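## 4. Table set-up and first cup run

Applies to the Drukska hand grippers, pair, built from the Ballstead drawings. If you are still on the old fingers stop and do section 3 first.

**Before you start**

- Both grippers charged or plugged in, cables run off the sides of the table. Not across it.
- Wire basket, steel cup. Nothing else on top.
- Lights down at the back of the room, one good light on the table.

**4.1 Clear and check the table**

1. Wipe down with a dry cloth. No spray, it gets in the joints.
2. Set the basket towards the back half of the table.
3. Open the fingers wide and bring the gripper in low over the wood. Look for old scuffs and note them in the log, so you dont log them twice.

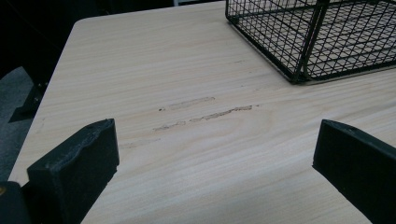
*Fig. 4a - Scuff marks on the bare wood between the open fingers. Basket at upper right.*

> **Caution:** fingertips must not drag on the table. Lift first, then move. Sanding out a deep mark took 2 evenings last July.

**4.2 Gripping the cup**

4. One gripper does the work, the other waits on its own side, jaws open.
5. Come at the cup with a finger on opposite sides of the body. Pads flat to the steel, tips just under the rim.
6. Close slowly. Stop when the pads take up - the motor will happily carry on to 319 on the readout and that is too far for a thin cup. 17 is plenty.

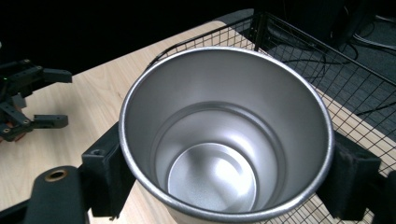 7. Hold for a slow count of 16. If it creeps, open up, wipe the pads, go again. Still creeping, swap the foam (Widby sheet, the thin one, cut a bit oversize and trim after).
8. Check the finger screws before moving on. They work loose, mostly on the left unit.

> **Note:** don't squeeze harder to cure a slip. Dents the cup and crushes the foam.

**4.3 Into the basket**

9. Lift clear of the top rail, move across, lower until the cup is standing on the mesh. Then open.
10. Back the fingers out straight up. Catching a finger in the wire is the usual way to bend one.
11. Keep the marker plates on top of the grippers upright and uncovered. Sleeves rolled up.

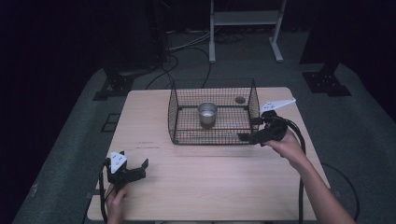
*Fig. 4b - Cup in the basket, right gripper at the basket wall, left gripper open with its plate upright.*

> **Caution:** watch your feet. Cables on the carpet behind the table and at the side. Coil the slack befor each run.

12. Save the run under the Catacutan folder, then carry on to section 5 for taking the cup back out.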